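WHY WOOD HAS STRIPES
Groto Kids Find-Out Pages

Look at a table. A wooden spoon. A door, maybe. See the lines? Those lines are called grain, and they're a kind of diary. The tree wrote it while it was growing. (No pencil.)

OK, quick, how does a tree grow? Two ways. Up, at the tips of the branches. And out, all the way around the trunk. The growing out part happens in a very thin layer just under the bark. It's called the cambium. Say it KAM-bee-um. It's thinner than a page in your notebook, and it makes all the new wood. Every year, a fresh coat, like pulling a new sweater on over the old one. And then never taking any of them off!

In spring there's lots of water and the tree grows fast. Fast wood is light colored. Later in summer things slow down. Slow wood is darker and packed tighter. By September a lot of trees in cool places are nearly done for the year. Light part plus dark part = one year. That's a ring.

So to find out how old a stump is, count the dark rings. Start in the middle and go out to the bark. Lost your place? Everybody does. Stick a pin in every tenth ring and start again from the last pin.

There's a big slice of oak in the hall at the Rullcombe nature center with 139 rings. The little pine slice next to it has just 40. The pine is nearly as wide, though! Pines can grow alot faster than oaks. So a fat tree isn't always an old tree. Remember that one, it fools grown ups.

Rings tell you other stuff too. Wide ring, good year, plenty of rain. Skinny ring, bad year. Maybe it was dry, maybe bugs ate the leaves. A black scar could be a fire. Rings fat on one side and thin on the other? The tree was probably leaning.

Now the stripes. If you cut straight across a trunk you get circles. But boards aren't cut that way. Boards are cut the long way, top to bottom, so the saw goes through the rings from the side. Circles turn into lines. Try it with an onion and a grown up. Slice it across, rings. Slice it top to bottom, curvy stripes. Same onion.

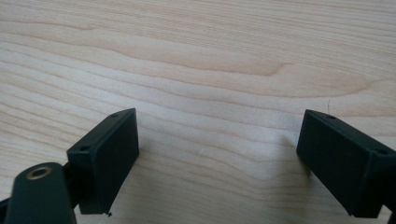 Issue 225

Some boards have straight lines, some have tall pointy arches like a stack of mountains. Same tree, could be! A board cut near the outside of the log gets the arches. A board that goes right through the middle gets the straight ones.

And knots? Those dark round spots? That's where a branch was. The trunk kept getting fatter and it swallowed the bottom of the branch. The lines have to bend around the knot, like water going round a rock in a stream.

Why is some wood pale and some wood dark? Mostly it depends what kind of tree. Maple and birch are pale. Walnut is brown, like chocolate. The middle of a trunk is often darker then the outside too. Middle is heartwood. It's old and doesn't carry water any more. Outside is sapwood, and that's where the water goes up.

TRY IT: GRAIN RUBBING
You need: thin paper, a crayon with the wrapper off, an old rough board. Not the good table. Ask first.
Put the paper on the board. Hold it still.
Rub with the side of the crayon, not the point.
Lines show up. Look for knots.
Do another one on a different board and see which has lines closer together.

WORDS
Bark: the tree's outside coat.
Cambium: thin layer that makes new wood.
Grain: the lines in wood.
Heartwood: the old middle.
Sapwood: the newer outside part, carries water.

BIG NUMBER
200. That's how many rings were on the Jomton beech when it came down in a storm. You can still see the stump by the north gate.

Next issue: why do leaves fall off?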